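dyordanov
Rana footbridge, deck closed since April. Viltari report gives 11 bearings out of tolerance. Anyone seen the load rating?

kelmendi_z
6 bearings, the rest are shims. Rating is posted at the north abutment.

dyordanov
Table 2 says 11. 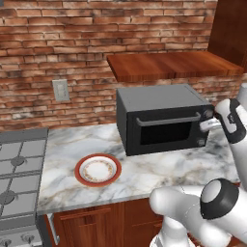

boettcher_h
Table 2 counts both spans — Zorica has the main span only. My worry is the masonry pier. Repointing needs a soft lime mix. Old brick like the wall over that counter, rust and tan with gray joints, spalls under hard cement.

kelmendi_z
Pier was repointed in lime. Check the appendix.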